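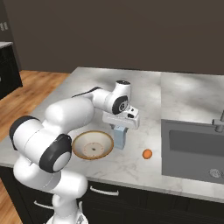 The kitchen sim on a Monday night, with the arm holding the blue block next to the bowl.

About Us

Hi! We're the Plokitow Robotics Club, and if you've landed on this page you're probably either a student thinking about joining, a parent trying to work out where your kid goes after sixth period, or somebody from another school who saw us at the Flolter Challenge and wants to know how our simulator works. Welcome, all of you. I'm Nam-gil Byun. I teach physics in the mornings and run the club after school, and I've been meaning to rewrite this page for two years (the old one still had our previous room number on it, sorry to everyone who ended up in the choir room).

What we do

We teach robot arms to do kitchen chores. That's the short version! Most school clubs build a driving robot and race it or make it throw things, and those are great fun, but our building already has a team like that down the hall and they're very good. We wanted to do something with manipulation, meaning picking things up, moving them, and putting them down where you meant to.

Almost all of our work happens in simulation. We have a virtual kitchen with a marble counter, a sink, dark cabinets and one white arm, and students write the code that tells the arm what to do in it. The kitchen is called Parnix. It was named by the first group of students, and I have never gotten a straight answer about what it means. Everyone gets their own copy, so you can wreck yours as thoroughly as you like and load a fresh one.

The task we spend the most time on in the fall is Block and Bowl. There's a block, there's a bowl, and your arm has to get the first into the second. It sounds like a ten-minute job and it takes most people until December. You have to work out where the block is, pick a grip, lift high enough to clear the rim, travel over without swinging, and let go at a sensible height. Then we move the bowl and you find out how much of your code was secretly relying on it being in one spot. I love that day. The students love it less.

The little orange ball is for the second half of the year. Balls roll, so everything you learned about gripping the block needs another look, and there's a sink right there for it to end up in. We have a running tally on the whiteboard of balls lost down the sink and I'm not going to publish it, out of kindness.

How we got started

The club began with 9 students and no budget, which is a big part of why we went with simulation. A real arm of the kind we wanted was far out of reach, but the school had a lab full of decent computers that sat idle after three o'clock. One of the parents offered to help set up the software, I said yes before I understood what I was agreeing to, and we spent that whole first winter getting the arm to stop passing straight through the countertop. It was ridiculous and we all learned a huge amount.

The next year we raised $2,370 from a bake sale, a car wash and one very generous grandmother, and that bought two proper graphics cards. Suddenly we could run practice trials overnight! The current students think this is normal. The older ones used to sit and wait for one attempt at a time and they'll tell you all about it if you let them.

Competition

Every spring we enter the Flolter Challenge in the simulated manipulation division. Teams send in their code ahead of time and it gets run on a kitchen layout nobody has seen before, so there's no tweaking on the day, you just sit with your teammates and watch the screen and hold on to the table. Last season our top team finished 11th, our best result yet, with a controller they'd run through 4,000 practice trials. Our second team had a bug that made the arm return to its start position very politely after every step. They've fixed it, and they'd like me to mention that they've fixed it.

You don't have to compete. Plenty of our members never do, and some of them are the strongest coders we have. One student spent an entire year on a tool that shows you the arm's planned path before it moves, and everybody in the club uses it now.

What a meeting looks like

We meet Mondays from 3:15 to 5:00 in the Onuoha Lab, upstairs at the end of the science wing. The first fifteen minutes are snacks and show-and-tell, where anyone can put their screen up on the projector, working or not. After that you're at a computer, usually in pairs, with one person typing and one person asking annoying questions, and you swap halfway. New people get matched with someone who has been around at least a year. I wander. If you're stuck I'll probably ask you to act out the motion with your own arm first, and yes, you'll feel silly, and then you'll notice your elbow has to go up before your hand does.

Who can join

Any student at the school, any grade. You don't need to know how to code. We use Python, we start from the very beginning every September, and the first thing you'll write is a program that opens and closes the gripper. There's no fee and no tryout. You don't need your own laptop either, though if you have one and want to work at home we can help you install everything.

If you'd like to see what it's like, come up to the lab at 3:15 any Monday and sit in on show-and-tell. Parents are welcome too. Questions can go to me through the school office, or just catch me in the physics room before first bell.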